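Desktop fleet notes: extending the service life of the Prirnham office machines
Hardware and Facilities Bulletin, 16/02/2025

The desktop replacement cycle at Prirnham was set at four years when the current machines were bought. That figure came from the warranty term and had little to do with how the hardware ages. The fleet now stands at 384 towers, most of them used for document work, browser-based applications and the Besley records system. None of these loads has changed much since purchase, and from this year the cycle is extended to six years, subject to the inspection described below.

Which machines qualify

A tower qualifies if its processor is on the supported list for the current operating system, its board has no reported faults, and its power supply has passed the load check. Machines assigned to the drafting and imaging groups are excluded and stay on the four-year cycle. Towers that have had two or more unplanned shutdowns since December go straight to inspection, whatever their age.

Inspection is done with the side panel off and the case on its side. Staff should not open machines at their desks. Log the asset number with the service desk and the tower will be collected and a loan unit left in its place.

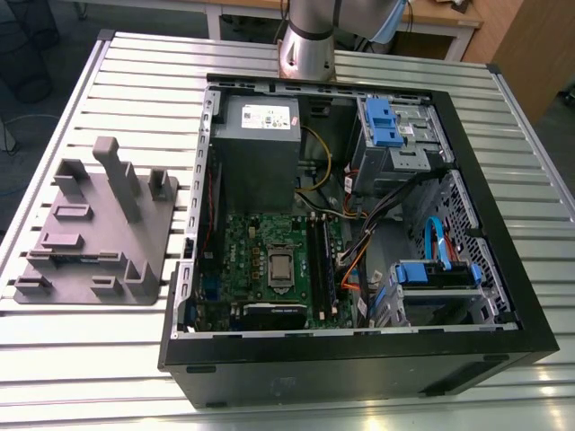 Power supplies

Most early failures in an office tower trace back to the power supply or to a fan. Electrolytic capacitors lose capacity with heat and hours of use, and the loss shows up first as instability under load. A machine that restarts when a large spreadsheet recalculates, but behaves at idle, should be treated as a supply fault until tested otherwise.

The load check runs for 15 minutes at a fixed draw. Voltage on the 12 V rail must stay within five per cent of nominal throughout. A supply that drifts outside that band is replaced and is not repaired. Under no circumstances should a supply casing be opened on site, as the primary capacitors can hold a dangerous charge after the mains lead is removed.

Replacement units must carry the relevant safety markings and an efficiency rating. The rating matters less than it is sometimes made out to – a lightly loaded office machine draws so little that the difference between adjacent grades is small. Correct connector count and cable length are more useful things to check before ordering.

Memory and storage

Memory is the cheapest upgrade available to the older machines. Towers with 8 GB will be taken to 16 GB at inspection, using matched pairs in the slots specified by the board manual. Mixed modules will run, but the board drops to the speed of the slower one, and faults become harder to isolate.

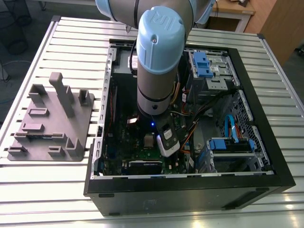
Mechanical drives are being retired altogether. Any tower that still boots from one will have it cloned to a solid-state drive, and the old drive will be wiped and entered in the disposal register. Users who keep files outside the network share should move them before collection. The cloning step copies everything, but it is not a backup and should not be relied on as one.

Firmware is updated after the hardware work and before the machine leaves the bench. Settings that differ from the standard profile are reset. If a department depends on a non-standard boot order or a disabled network port, this needs to be written in the comments field of the request.

Dust, fans and cable routing

Machines kept on carpet collect a good deal more dust than those on desks or brackets. Filters and heatsinks are cleared with low-pressure air, with the fan blades held still so that they do not overspeed. Bearings that grind or tick are a reason to replace the fan.

Cables inside the case should be tied to the chassis wall and kept out of the airflow path. Loose looms are a common cause of fan noise, and a lead resting against a blade will eventually wear through its insulation. Check clearance again after the panel goes back on, particularly in the narrow cases. 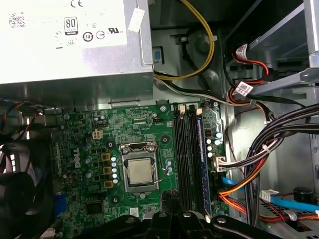

Power supply markings and tied cabling inside the chassis.

Parts and ordering

Supplies, fans and memory are now held under the Panicker contract. Solid-state drives continue to come through Guro. The order code for the standard supply is 928 and for the 120 mm fan 515; earlier codes will be rejected by the purchasing system. Requests for non-standard parts need a cost centre and the approval of the department head.

Retired towers are stripped for usable fans and memory before going to the recycler. Cases, boards and failed supplies are sorted into separate cages in the loading bay. Please do not leave monitors or batteries there – they are collected under a different arrangement, and the form for that is on the facilities page.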